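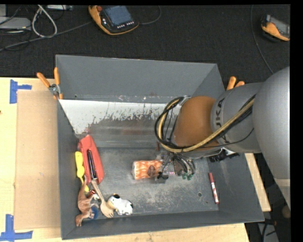 Section 7 - Setting up the Kaewmanee label printer

Read the whole section once before you start. Takes less time than doing it twice.

What you need: printer, power brick, one roll of labels, the short USB cable. Ribbon only if you ordered the thermal transfer version.

1. Put the printer on a flat surface. Leave a hand's width behind it for the cable.

2. Press both side latches and lift the lid. Pull out the foam block and the strip of orange tape. Tape goes right under the print head, easy to miss.

3. Drop the roll onto the spindle, labels facing up. Feed from the top of the roll.

4. Slide the guides in until they just touch the paper. Not tight. Tight guides = crooked labels.

5. Pull the first label past the tear bar and close the lid. Both sides should click.

CAUTION: Print head gets hot after a long run. Let it cool before you touch anything inside the lid.

6. Plug in the power brick, then the wall. Green light, steady. If it blinks, open the lid and close it agian.

7. Hold the feed button until the printer moves paper on its own, then let go. It will waste a few labels measuring the gap. Normal.

8. Connect USB and install the driver from the Veltby download page. Pick the 2000 series. The older driver installs fine but prints everything shifted left.

9. Print the test page. Check the barcode with your scanner, not by eye.

Note - Network models only: default port is 1737. If your IT people block it, change it under Settings, Network, Advanced, then restart the printer.

Note - Darkness is set to 16 from the factory. Good for plain paper labels. Go lower for glossy stock or the bars bleed together.

If labels come out blank: roll is in upside down, or ribbon is missing. Scratch a label with your fingernail - a dark mark means direct thermal, no ribbon needed.

If it skips every other label: repeat step 7. Still skipping, wipe the gap sensor with a dry cloth. No alcohol on the sensor, alcohol is for the print head only.

CAUTION: Never scrape stuck labels off the roller with a knife. Use the plastic tool in the lid pocket. Scratched rollers are not covered under waranty.

Spare rollers and spindles - order through the Cliststead parts desk, ask for Bahman Sharifi. Have the serial number ready, it's on the sticker underneath.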